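Home | Notebook | Batches | Search

Maststead dye bench, Thursday, February
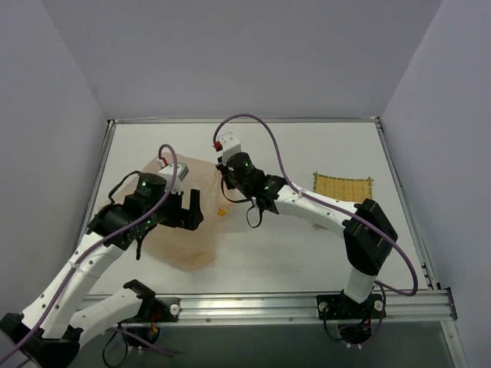 Why did the Trindade wool come out paler than the Usto?
The bath was short of alum. Trindade had 46 g, Usto 94 g, same weight of yarn.

Repeat on Trindade at 94 g, bath held one hour. Yarn weighed in at 553 g. Rinse water from the butt, not the tap. Weld stock low, order from Drornau.

Print this page | E-mail this page
Contact | © Maststead | Back to top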